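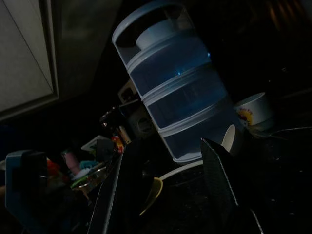 A stacked plastic container between the open fingers of the gripper, on a dark kitchen counter.

The Skaker arm kit has been on sale since November. It comes from Solus, a small firm in Pendirham that until last year made only replacement fingers and wrist mounts for other people's arms. The kit is sold to workshops, college labs and people who want to try household handling tasks without buying a full industrial cell. We spoke to the engineer who runs customer support there. The company asks that staff not be named in print, so "the engineer" will have to do.

We began with what is in the carton. "The arm, the gripper, a wrist camera, the power supply and a clamp," the engineer said. "The software is a download. If you have a bench and a reasonably recent computer, you can have it moving before lunch. Getting it to do something useful takes longer, and we tell people that when they call."

Most of the calls are about lighting. Customers set the arm up in a bright room, get good results, then find that the same task goes badly in the evening. "Kitchens are hard," the engineer said. "You have a dark counter, dark fingers and one lamp behind you. The camera is at the wrist, so the arm puts its own shadow on the thing you want to pick up. We suggest a cheap lamp off to the side. Some people don't want to do that, because a real kitchen won't have one, and I understand that."

Clear and cloudy plastic is the second complaint. A camera has trouble finding the edge of a wall that light passes through, and a stack of tiers gives it several edges to choose from. Solus advises new users to start with solid mugs and boxes. "Then do bowls, then do plastic," the engineer said. "Everybody wants to start with plastic."

Then there is the matter of where to hold a tall object. The engineer prefers a low grip for anything stacked. Hold it near the top and you may lift one tier and leave the rest. Hold it low and the load stays together, but the fingers have to get down among whatever else is on the counter. The Skaker fingers are broad and flat, and two customers have told Solus they are too wide for a crowded surface. A narrower pair is being tested. There is no price for it yet.

We asked how the kit was tried out before it went on sale. The answer was a loan program with Dunne, a training center that teaches appliance repair and took two kits for its students. The students were told to use whatever was in the break room kitchen and to write down every failed pick. They turned in 92 reports. Of those, 66 were about the object slipping or being pushed away as the fingers closed.

"That was more than I wanted to read," the engineer said. "But they were good reports. They said what the thing was, where it was standing and what was next to it. We changed the closing speed after that. It used to close at one rate the whole way. Now it slows down near contact, and you can set where the slow part begins."

Dunne kept both kits. Its instructors have asked for a printed manual, as the students tend to lose their place in the online one. Solus says it is working on it.

On support, the engineer was direct. Email gets an answer the same day if it arrives before 3 p.m. Phone support is for setup only. The company will look at recordings from the wrist camera if a customer sends them, and would prefer that to a written account of what went wrong. "People write 'it missed,'" the engineer said. "I need to see if it missed to the left, or got there and closed too early, or bumped a plate on the way in. Those are three different fixes."

The kit does have limits, and the product page lists most of them. The arm should not be used near a lit burner or over a full sink. The fingers can be wiped down but should not go in a dishwasher. It is slow next to a person. Clearing a counter with it is a test for the software, and Solus does not sell it as a way to get the dishes done.

Asked what a first-time buyer should do in the first week, the engineer thought for a while. "Clamp it down properly. Most of the wobble people send us is the table. Then pick one cup and stay with that cup until you're bored of it."

Spare finger pads are sold in pairs through the Solus parts page. The clamp is also available separately, for users who want to move the arm between two benches.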